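Handling Cell at Hitby Workshop Returns to Service After Maintenance

The Hitby Workshop has completed scheduled maintenance on its tabletop handling cell, known to staff as Haruna, and the cell will be open to bookings again from Thursday. The work covered the gripper, the wrist camera and the reference positions used by the control program. It was carried out by the workshop's own technical staff with parts supplied by Rorketden.

Maintenance on the cell is due every 3000 cycles. Haruna reached that figure early in June, and bookings were suspended for five working days. Two groups with reserved time were moved to the following week.

"The cell had not failed, but the fingers were no longer meeting where the program expected them to meet," said Uchenna Ogbonna, technical lead for the workshop. "An error of that kind grows slowly, and users tend to correct for it in their own programs. We would prefer that they report it."

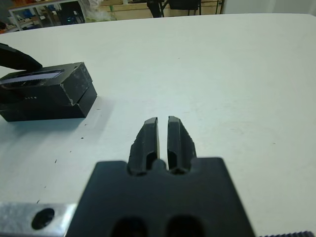 Finger alignment was the first item on the work order. The gripper was taken off the arm, cleaned and refitted, and the mounting screws were tightened in two stages. The jaw travel was then run from fully open to fully closed 60 times without a load. Checks at a narrow opening followed, with the two black fingers standing parallel over the white tabletop and nothing held between them. In that position a technician can compare the tips through the wrist camera and see at once whether one stands ahead of the other. The outer edges of both fingers are rough, and the left is slightly chipped. Ms. Ogbonna said wear on the outer edges does not affect the grip and that the present pair will stay in use until the next service. A replacement pair is held in the tool store.

The second part of the work dealt with the camera. Its bracket was removed so that the screws behind it could be reached, and the camera was recalibrated once the bracket was back in place. Manolis Stefanou, who maintains the control software, reset the zero point for the jaws and entered new offsets for the wrist. The previous values have been kept in the cell's log for comparison.

Staff then repeated the positioning checks that are made whenever the gripper has been off the arm. These include an approach to a graduated reference, which is read through the wrist camera and recorded by hand. The check was made 12 times over two mornings, with the arm returned to its rest position between readings. All readings were within the limit set by the workshop.

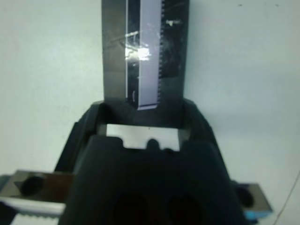 The graduated strip seen from the wrist camera, above the body of the gripper.

Users should be aware of three changes. Programs written before the maintenance period must be loaded with the new offset file, which has been placed in the shared folder. The closing speed has been reduced for the first run of each session and returns to normal once the jaws have completed a full stroke. Objects with a glossy top surface should be tested at low speed, as reflections can still disturb the camera's edge detection.

The workshop has also revised its daily inspection sheet, which was last updated when the cell was moved from the Jostley building. The new sheet asks the first user of the day to check the finger tips, the cable at the wrist and the bracket screws before power is applied. Completed sheets should be left in the tray beside the control cabinet.

Questions about existing programs should be directed to Mr. Stefanou. Requests for time on the cell may be made at the workshop desk.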